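The Case for the Pencil Case
Natalie Wragg of the Raswood staff development office on supplies, shared tables and a small white box

When Natalie Wragg joined the Raswood staff development office, the supply cabinet held 68 highlighters. By her count, 14 of them still worked.

"People were very attached to the idea of having plenty," Wragg said. "Then they would go to mark up a form and spend the first part of the meeting hunting for something that wrote."

Wragg now oversees supplies for the office's shared workrooms, which serve 700 employees. In an interview on Tuesday, she discussed the decision to replace open pen cups with lidded cases, one to a table, each holding a few items selected by the people who work there.

The contents differ from room to room. Accounts staff ask for fine pens. The mailroom prefers markers, and the training group will not part with its highlighters.

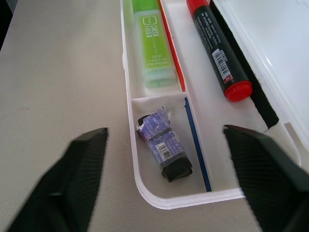 A green highlighter and a black marker with a red cap in the larger compartment of an open case.

Wragg favors a case with a divider. The larger compartment takes full-length pens and markers, and the smaller one is left to the discretion of each table. She asks only that it not become a home for paper clips.

"Paper clips have their own drawer," she said. "I have been quite firm on that point."

The cases were introduced in November, following a trial in 11 rooms. Nathalie Li, who coordinates the training rooms, was among the first to take part. She recalled that her colleagues were polite about the proposal and doubtful in private.

"We had all used a pencil case in school," Li said. "It felt like going backward. By the second week, people were closing the lid when they left, and I stopped finding caps on the floor." 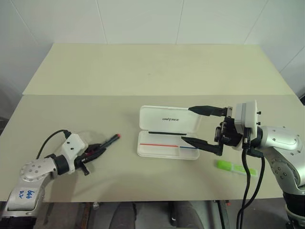

Li's group empties its case at the end of each week. Every pen is tested on scrap paper, the tray is wiped with a damp cloth, and anything that skips or fades is set aside for replacement. Markers are stored flat, a practice Wragg recommends for all rooms.

The question of color took longer to settle. An early plan called for the same set on every table, but several groups objected. Red is reserved for corrections in some offices and for shipping notes in others. Wragg withdrew the plan and let each room write its own list.

"I had assumed that matching would make things easier," she said. "It made ordering easier for me. It did very little for the person at the table."

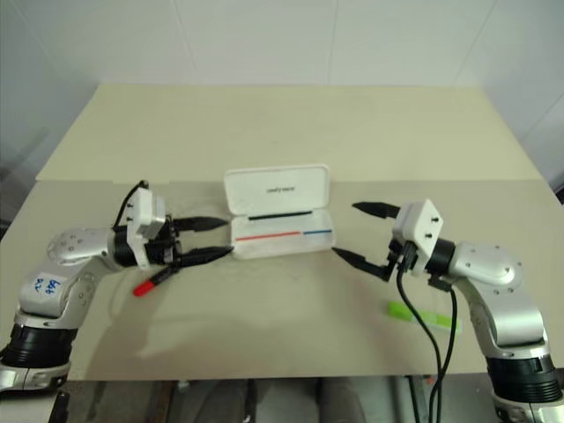

Requests for refills now go through a single form, which Wragg reviews on the first working day of the month. Rooms may exchange items between themselves without filing one. Li said her group recently traded two blue pens for a marker and considers the terms fair.

Wragg plans to review the room lists again next year. In the meantime, spare cases are available from the supply cabinet, and staff may collect one at any time before 4 p.m.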